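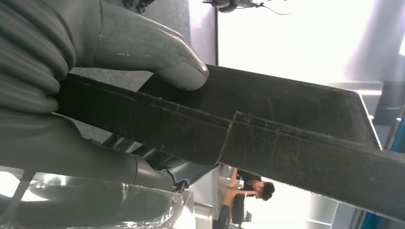
Flalora felt strip, dark charcoal - 4 stars

Bought two of these in June for the shelf edges in my sewing room. Soft, fuzzy, nice deep gray, looks way better then the foam stuff I had. Cuts fine with regular scissors. Long enough for my shelf with a bit to spare.

Now the bad. LINT. Picks up every thread and speck in the house, and on a color this dark you see all of it. Lint roller helps for a day maybe. Cut edges fray too, so fold them under or run a stitch down. I did mine by hand, took an evening.

Paid $19 each, little steep for felt. Shipping was quick, no complaints. Would buy again but in the lighter gray if they ever restock it. Anyone tryed washing one?

Ineke Martens
3/10/18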